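Chapter 3
Fastening and Joining

Most things in a house or workshop are made of more than one part, and the parts have to be held together. Some joints are meant to last as long as the object. Others must come apart for cleaning or repair. This chapter covers both kinds, starting with screws and bolts.

Before you begin, review the section on thread pitch in Chapter 2. You will need it for the Plallia shelf problem, in which a bracket carries a load of 600 newtons.

Key terms: shear, clamp load, pilot hole, washer, adhesive bond.

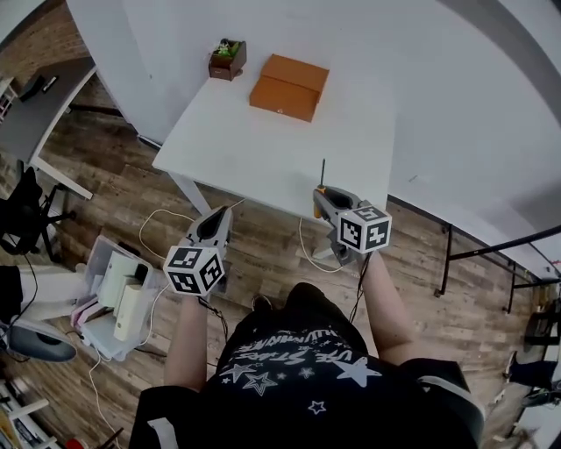 Page last changed: 2026-03-13

3.1 Permanent and Temporary Joints

A welded seam is a permanent joint. It cannot be opened without damage to the parts. A bolt and nut make a temporary joint, and the same parts can be put together again. Glue is usually treated as permanent, although heat will soften some types.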